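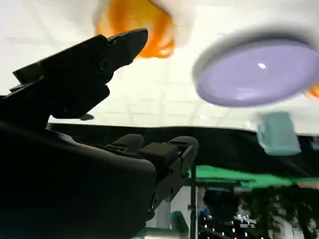

What is Gevine?

Gevine is a tape and download label for drone, field recordings and the quieter end of noise. It has put out 12 releases, most of them in runs of 108 copies. Wenjie Meng runs it and writes this page.

Will the tapes be repressed?

Probably not. I don't trust labels that announce a "final edition" and then find another box every December, so I won't promise either way. The downloads stay up.

Does tape sound better?

Than what? It has more hiss and less top end. Some of our artists mix with that in mind, and on the Atgate album I prefer the cassette. On the Jinitix record I can't hear much difference, and I've tried on decent speakers. Buy the format you'll play.

Why don't you sell 24-bit files at a higher price?

I've yet to meet a recording of rain on a shed roof that needed a surcharge. If the artist delivers 24-bit masters, you get those for the same price as everything else.

Are the field recordings "pure"?

I doubt any are. Somebody picked the spot, the microphone and the moment to press stop. Atgate filters heavily and says so in the notes. Li is a single take with the level raised, though I'd still call that processing.

Can I send a demo?

Yes, as a streaming link, with no more than 8 tracks. Please skip the paragraph about liminal spaces. I've read it before, and it has never told me what the music sounds like.

How are artists paid?

Costs come off first, then we split what remains in half. That can be very little. Our best seller has had 2,556 streams, and those wouldn't cover the padded mailers.

Do you do vinyl?

We had a quote for Li and the numbers only worked if every copy sold. I've seen enough garages full of unsold LPs to be wary of that.

When do orders ship?

Monday, unless I'm away, in which case there's a note on the order page. Tracking costs extra outside the US.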